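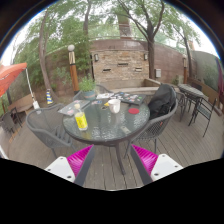
Photo: Helmi Kauppinen / Rissanen

July 1, 2026
By Niilo Leinonen

Section 3. Outdoor table chores: picking up and placing a bottle

This section covers one chore with the Rissanen hand-held gripper: taking a drink bottle off a patio table, holding it upright, and putting it back among other items. Demonstrations recorded this way are used to train the arm policy described in Section 4.

Read the limits at the end of this section before planning a trial. Arms trained on this chore do not yet clear a whole table unattended.

3.1 Preparing the table

1. Leave normal items on the table. Mugs, coasters, cards, and closed laptops may stay where people put them.
2. Check that every bottle has its cap screwed down.
3. Open the patio umbrella or close it, then leave it alone until the set is finished.
4. Walk the path between the chairs once with the tool in hand.

Note: Textured glass gives bright reflections that move with the operator. Record from at least two sides of the table.

CAUTION: Do not use open containers of liquid near electronics.

3.2 Gripping and lifting

1. Bring the fingers in level with the lower half of the bottle, one on each side.
2. Close slowly until both ribbed fingers begin to bend. Stop there. A thin plastic bottle deforms before the fingers reach full force.
3. Hold for one second.
4. Lift straight up 80 mm, then move clear of the table edge.
5. If the bottle turns in the grip, put it down and restart from step 1. Do not correct it in the air.

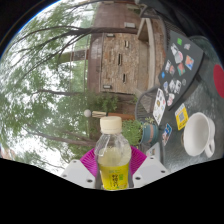
Figure 3-2. Bottle between the fingers, label toward the operator.

Note: Clear plastic and pale liquid are hard for the depth estimate. A printed label helps – keep it in view where possible.

3.3 Placing

1. Choose a flat spot clear of cards and paper.
2. Lower the bottle until the base touches the glass.
3. Open the fingers evenly. Opening one side early tips a light bottle.
4. Back away along the approach line and end the recording.
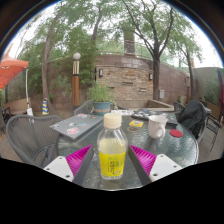
Figure 3-3. Bottle upright on the glass, with a mug and a red coaster to the right.

3.4 Limits of the trained arm

The June set contained 671 demonstrations. Yvonne Fothergill's group then ran 300 trials with the arm on a fixed base. Single bottles on an open patch of table were handled reliably. Results fell off when a mug stood close to the bottle, and the arm often stalled over rippled glass in direct sun.

Treat the following as work for a person:

- moving laptops or clothing
- picking up cards and loose paper
- carrying anything with an open top
- wiping the table

Wind is not modeled. Stop the trial if paper on the table begins to lift.

Report dropped bottles to Gwenllian Wynne with the recording number and the side of approach.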